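Keeping the Manent Cell Honest 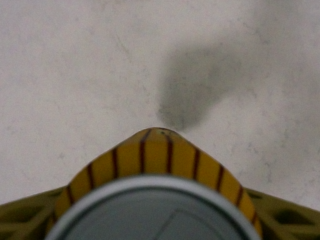
Page last updated: March

The wrist camera in the Manent cell looks straight down past the gripper at the table. In the simulated copy of the cell, it gives the same view: a yellow band with dark stripes arching over a round gray cap, olive-green lattice on either side, and a pale table behind. Every morning at 7:30 the crew at Wong compares that view with the one from the real machine before any parts are run.

Wong runs the cell for Tornar, which makes drawer hardware. The arm picks hinges from a table and sets them in trays. Two years ago the shop would have set up a new job on the arm itself, with the line stopped. Now the job is built in a program called Paraso, tested there, and sent to the cell when it runs clean. That only works if the copy and the machine agree, and most of the maintenance on this cell comes down to making them agree.

The first check is the camera mount. It is held by two screws, and they back out slowly under vibration. When they do, the picture tips and the band sits lower on one side than on the other. The crew checks the peak of the band against a line drawn on the monitor. If it has wandered, they loosen the mount, bring it back, and tighten it with a small torque driver kept on a hook by the gate. A loose mount was behind a run of bad picks last winter, which the shop first blamed on the tray fixture and spent most of a shift shimming.

Shadows come next. In Paraso the gripper throws a soft gray shadow on the table, just off the top of the band and up to the right. The software that finds the hinges can mistake a dark patch like that for the edge of a part. Wong keeps the simulated lamp where it is so that the problem shows up on the screen first, and the pick program is told to ignore a zone next to the band. If someone moves the real lamp, the zone has to be redrawn. There is tape on the lamp stand now.

The tabletop was harder. Early versions of the simulated table were plain white, and programs tested on it did well until they met the real surface, which is scuffed and has picked up a film of oil. The current version has a cloudy, mottled finish with faint veins. It doesn't match the real table mark for mark, but it gives the part finder something to get wrong. The last test batch ran 3852 simulated picks on it. The program needed 23 changes before the crew would send it out.

Grease goes in every 20 shifts. The fingers are wiped down at the same time and checked for play by hand, with the air off and the gate locked open. Any finger that rocks gets a new bushing. The part is cheap and the swap is quick, but the gripper has to be zeroed again afterward, and the new zero has to be typed into Paraso as well. People forget the second half. The sheet on the gate has a box for each, and both have to be initialed before the key comes back out.

The log for this gripper stood at 3404 hours when we visited. It was due for a fresh set of air lines, and the spares were already on the bench in a bag with the cell number on it. The night crew planned to fit them after the last tray came off at 10:00.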